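The Water at Koststead

The summer Fatima Maluleke turned fifty, her brother Wian drove up to Koststead with a trunk full of plumbing and announced that he was going to fix their mother's garden before the end of August. He had not asked anyone. He had simply woken up one morning in his apartment, thought of the dry beds behind the old house, and gone out and bought pipe.

"How much pipe?" Fatima asked, standing on the porch in her slippers with her coffee going cold.

"Three hundred feet," said Wian. "It was a good price."

She looked at the coils of it sliding around in the back of the car, and then at her brother, who had gotten thin that year and was wearing a belt she remembered as their father's, and she decided to say nothing until after breakfast. She made him eggs. He ate four of them and drew the garden on the back of an envelope, with the rain tank up by the shed and a line running down past the plum tree to the beans, and little crosses wherever the water could be turned on or off.

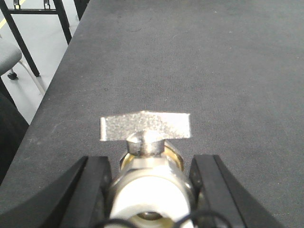
Their mother had never needed crosses. She had carried water in two buckets every evening of her life, and she talked the whole way down and the whole way back, mostly to the plum tree, sometimes to Margit Bognár over the fence. Margit was still over the fence, eighty-one now and a good deal deafer, and by mid-morning she had brought a kitchen chair out to watch Wian dig.

"Your mother would have hated that," she called, quite kindly.

"I know it," Wian called back.

He dug for most of a week. Fatima had meant to spend her vacation reading, and she did carry a book outside, but one cannot really read next to a person who is digging badly, and before long she had the other shovel. They talked more in that trench than they had in years – about the shop, about his divorce, about whether the dog they'd had as children was called Fourie from the start or had come with some other name that got lost. Tomos Kneath from down the road stopped to give advice and stayed for supper. The next evening he brought Liliana Santoro, who had a real pipe wrench and didn't give any advice at all, and everybody was grateful to her.

When it was all joined up they stood by the tank in the last of the light, and Wian put his hand on the first valve and then took it away again.

"You do it," he told Fatima.

"It's your garden."

"It's Mama's garden. Go on, you're the oldest."
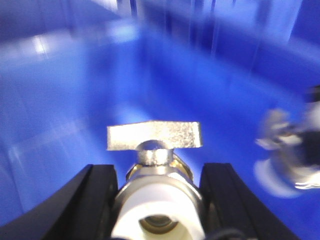
One of the small valves, above the blue floor of a bin.

So she turned it. There was a cough somewhere under the grass, and a long wait, and Tomos began to explain about air in the line until Liliana put a hand on his arm. Then, down past the plum tree, they heard it, a thin patter on the dry leaves of the beans. Margit couldn't have heard a thing from her chair, but she saw their faces and clapped.

Wian walked down the row to look, and he was gone quite a while. When Fatima went after him she found him sitting on an upturned bucket with his shoes in the mud, telling the plum tree about the price of pipe. She fetched the other bucket from the shed, the one with the bent handle, turned it over and sat down next to him. The water ran on a little longer than the beans needed, and it was dark before either of them got up to shut it off.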